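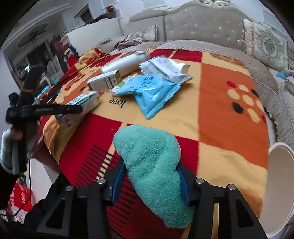
Heft 2, S. 14

**„Der Stoff macht, was er will“**

Wer Defne Değirmenci nach ihrer Arbeit fragt, sollte Zeit mitbringen und am besten auch Kuchen, denn sie erzählt gern und sie erzählt ausführlich. Seit dem Frühjahr untersucht sie mit ihrem Kollegen Theerawat Petchrat, wie man Robotern das Aufräumen beibringen kann, und zwar in richtigen Wohnungen, in Schlafzimmern mit Decken, Kissen und Kleiderhaufen. Das Vorhaben trägt den Namen Gasetti, und ich gestehe, dass ich erst einmal nachfragen musste, wie man das betont. (Auf der zweiten Silbe.)

„Am Anfang haben wir alles am Labortisch gemacht“, sagt sie. „Graue Platte, gutes Licht, immer dieselben Würfel. Da lernt der Rechner wunderbar, Würfel zu greifen, und dann legt man ihm etwas Plüschiges hin, und er weiß überhaupt nichts mehr.“ Also nahmen sie Handgreifer, je einen für links und rechts, und räumten damit selbst auf. Die Kamera sitzt am Werkzeug und sieht ungefähr das, was später auch der Roboter sehen soll. Weil kein Arm auf Rollen durchs Treppenhaus muss, kommt man damit in fast jedes Zimmer.

2775 Durchgänge sind so bis September zusammengekommen. In 2000 davon ging es um Stoffe, der Rest verteilt sich auf Schachteln, Flaschen und knisternde Tütchen. Petchrat, der bis dahin vor allem Tee nachgeschenkt hat, wird bei den Stoffen lebhaft. „Eine Schachtel hat Kanten, da kann man sich festhalten, auch mit den Augen. Ein weiches Tuch hängt jedes Mal anders. Man fasst es in der Mitte, und das Ende baumelt irgendwohin. Und dann liegt es auch noch über einer Decke mit so viel Muster, dass man selbst zweimal hinschauen muss!“

Gerade diese bunten Untergründe haben den beiden das schönste Ergebnis beschert. Ein Modell, das nur mit den Aufnahmen vom Labortisch trainiert war, suchte die Griffstelle oft mitten im Muster der Decke. Mit den Wohnungsaufnahmen passierte das deutlich seltener, auch in Zimmern, die es vorher nie gesehen hatte. „Ich hatte ehrlich gesagt auf das Gegenteil gewettet“, sagt Değirmenci und lacht. Gewonnen hat Kanchan Upadhyay, die die Auswertung gemacht hat.

Was noch nicht klappt? Da seufzen beide gleichzeitig. Das Zusammenlegen, vor allem bei dickem Flor, und alles, wofür zwei Hände sich absprechen müssen. „Wenn die eine hält und die andere glattstreicht, das ist für uns Menschen gar nichts“, sagt Petchrat. „Für das Modell sind das zwei Leute, die sich nicht kennen.“ Im Winter wollen sie sich diese Durchgänge noch einmal einzeln vornehmen, und Değirmenci hat schon angekündigt, dass sie dafür ihre eigene Bettwäsche mitbringt.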